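Bench tips: picking fingers for a pair of small arms

I've been swapping grippers on my two arms since March, and I finally have opinions! The Nolletti fingers are the wedge kind, stiff and a bit chunky. The Clokell set is softer and supposedly kinder to thin stuff. I try each on the same junk (bins, wire, little discs) so the comparison is fair.

First tip: sort your test pieces into colored bins before you start, and write down which color gets what. I forget by lunch every time.
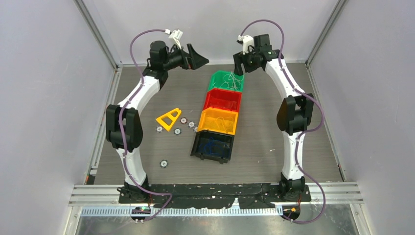

Do I need two arms to compare grippers?
One is plenty for simple picks. A second arm earns its keep once you want to hold a bin still or pass something across.

Wire is the mean test. Cut your scraps to nearly 12 inches, mix a few colors and drop them in a heap. Then go for something thin and flat right beside the heap, and run the close at low speed. I do 11 tries per finger set and write down the misses on masking tape stuck to the bench. 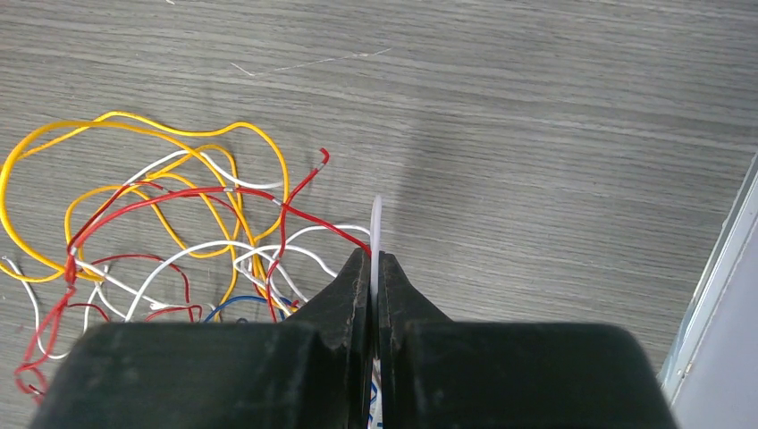 Thin white plastic in the jaws, wires close by.

A wrist camera helps a lot here, but keep the overhead view open too – I bounce between both in the Mimier controller, and the close-up alone has fooled me more than once. Oh, and clip your cables with slack at every joint. Swing each arm through its full reach by hand (power off, please) and watch for

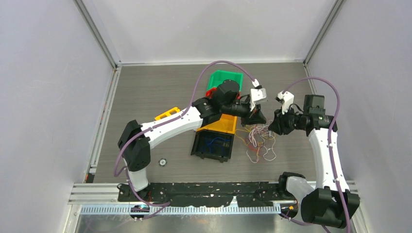
any spot where the cable pulls tight or snags on the wrist. Add a clip there and swing it again. I use the little MacBrayne clips, 5 per arm, and scuff the backs with 400 grit so the glue grabs. Next up is a softer pad for the Clokell fingers, if I can find my good scissors.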